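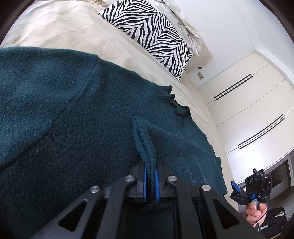
Contreras asks how long a pain clinic referral is supposed to take, given that the family doctor sent one for a wrist 11 weeks ago and the clinic claims never to have heard of either of them.

Anayeli Nava
Call the doctor's office, not the clinic. Ask for the date it was sent and the fax number they used. Mine went to a number the clinic had dropped years before – it may still be ringing. Get a copy and carry it over yourself. Also ask to be on the cancellation list.

Larkemora
depends on your insurance

Jombridge
Check whether your plan needs prior approval. Mine did, and the letter saying so came after the bill, which was $400. If the wrist is getting worse, tell your doctor that in plain words and ask if they'll mark it urgent. "It's fine, I can wait" goes in the chart too. I know from reading mine.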